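Search this site... Go

Home | Facilities | Equipment Care | Forms | Contact

Print this page | E-mail this page

Workstation and Office Equipment Inspection Checklist, Cutstead Building

Prepared by Kornél Katona
Applies to: Cutstead ground floor, Cutstead upper floor, Gonedstead annex
Frequency: twice a year, March and September

Scope

This checklist covers desks, power strips, monitors, desktop computers, printers and the cabling between them. Laptops are inspected by their users on the short form. Kitchen appliances are on a separate list. Extension reels kept in the store cupboard are included here, section 3, after being missed in the last round.

Each item is marked P (pass), F (fail), or N (not applicable). A comment is required for every F. Comments from the March round are printed under the item they belong to and stay on the list until the fault is cleared.

1. Before starting

1.1 Inspection sheet carries the room number and the inspector's initials. P
1.2 Users told the day before. P
Comment: Upper floor was told on Monday morning for Monday afternoon. Two desks were in use and had to be revisited.
1.3 Flashlight, screwdriver set, cable ties, soft brush and labels on the cart. P
1.4 Tester within its calibration period. P
1.5 Previous sheet read and open faults copied over. F
Comment: Annex sheet not found. Open faults were taken from the e-mail summary, which leaves out desk numbers.

2. Desks and floor area

2.1 Desk stands level and does not rock under hand pressure. P
2.2 Height adjustment runs through its full travel without noise or sticking. F
Comment: Desk in room 162 stops short on the left leg. User has been working with it at the lowest setting. Tag fitted, adjustment disconnected.
2.3 Walking route behind the chair is clear. F
Comment: Paper boxes stored behind three chairs in the annex. Moved on the day. Check again next round.
2.4 No cable crosses a walking route without a cover strip. P
2.5 Nothing stored against the heater. P
Comment: Pass, but the coat stand in the annex is close to it. Ask for it to be moved to the other wall.

3. Power strips, leads and reels

3.1 Plug body whole, pins straight, no browning around the pins. P
3.2 Cord grip holds the outer sheath at both ends. F
Comment: Inner conductors visible at the plug of one desk lamp, upper floor. Lamp withdrawn. Do not repair, replace the lead.
3.3 No power strip plugged into another power strip. F
Comment: Same corner as last time. The cause is a shortage of wall outlets and will come back until one is fitted. Request sent to the building owner, no answer yet.
3.4 Strips mounted or lying flat, not hanging by the lead. P
3.5 Reels fully unwound when in use. N
3.6 Reel label shows the load limit wound and unwound. F
Comment: Label on the large Kako reel is worn off. Withdrawn until a new label is obtained.
3.7 Heaters and kettles not on a desk strip. P

4. Monitors

4.1 Stand or arm tight at the joint and at the desk clamp. P
4.2 Screen edge and rear cover without cracks. P
4.3 Vents not covered by paper, clothing or sticky notes. F
Comment: Notes removed with the user's agreement.
4.4 Arm holds the monitor at the set height for the length of the inspection. P
Comment: The arms take a hex key, and it is not in the standard screwdriver set. Add one to the cart.

5. Desktop computers, outside

5.1 Case stands on a firm surface, not on carpet. F
Comment: Carpet in the annex. Low stands on order.
5.2 Front and rear vents free of dust. P
5.3 Clear space behind the case for air. P
5.4 Side cover closed and all its screws present. F
Comment: One cover held with tape. Screws taken from the spares box and fitted. Tape marks a case that somebody has opened, so enter it for the inside check as well.
5.5 Asset label present and readable. P

6. Desktop computers, inside

Done on the bench only, on units picked from the list or failed under section 5. Shut down, unplug at the wall, press the power button once with the plug out, and lay the case on its side before removing the cover. The power supply itself is not opened under any circumstances.

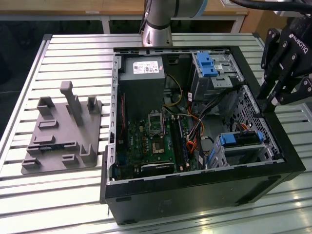
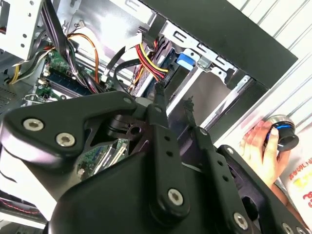

6.1 Dust on fan blades and heat sink removed with soft brush, fan held still while brushing. P
6.2 Cables clear of all fans. F
Comment: Thin lead touching a fan blade in one unit, insulation marked but not cut. Rerouted and tied. Inspect again in September.
6.3 Connectors seated. Push, do not pull. P
6.4 No swollen or leaking capacitors on the main board. P
6.5 No loose screws in the case. F
Comment: One screw found under the main board edge. Likely from an earlier drive change. Tip and listen before closing every unit, including units that passed 6.1 to 6.4.
6.6 Drive brackets tight. P
6.7 Cover refitted, unit restarted, fan noise normal at start and after ten minutes. P
Comment: Ten minutes is too short for the older units. Propose thirty, with the sheet signed afterward.

7. Printers and shredders

7.1 Printer stands level with paper trays closed. P
7.2 Toner stored upright in the closed cupboard. P
7.3 Waste toner container below the full mark. F
Comment: Over the mark at the Gonedstead printer. Changed. The spare shelf is now empty, order 2.
7.4 Shredder stops when the bin is pulled out. P
7.5 Shredder feed slot guard in place. P
7.6 Warning labels readable. F
Comment: Shredder label has been painted over. Replacement requested.

8. Room with network cabinet

8.1 Door locked and key signed for. P
8.2 Nothing stored on top of the cabinet. F
Comment: Box of holiday decorations. Removed to the store cupboard.
8.3 Cabinet fans running. P
8.4 Battery backup self-test run and result written on the sheet. P
Comment: Runtime 360 seconds against a required minimum of 300. Acceptable now. The battery is to be replaced before the figure reaches the minimum, so put it on the September order.
8.5 Room temperature written down. F
Comment: Thermometer missing from its hook.

9. Open faults and who clears them

Desk, room 162: furniture supplier, Amundsen. Parts ordered.
Wall outlet, upper floor: building owner.
Reel label: K. Katona.
Low stands, annex: K. Katona.
Shredder label: Amundsen, with the desk visit.
Thermometer: front desk to ask around, otherwise buy one.

10. Notes on filling in the sheet

Use P only for what was checked by hand or by eye on the day. A unit that could not be reached is left blank and listed on the back page with the room number. In the March round several blanks were later filled in as P from memory, and those entries have been struck out.

Write the fault, the action and the state the item was left in. "Bad cable" is not a usable comment. "Lead cut at plug, withdrawn, tag fitted" is.

Tags are red for withdrawn and yellow for usable with limits. A yellow tag must state the limit. Tags come off only when the repair is entered on the sheet.

Signed sheets go in the tray at the Cutstead front desk by 4 p.m. on the day of inspection. Annex sheets may be scanned and sent, but the paper copy must follow with the next internal mail.

Print this page | E-mail this page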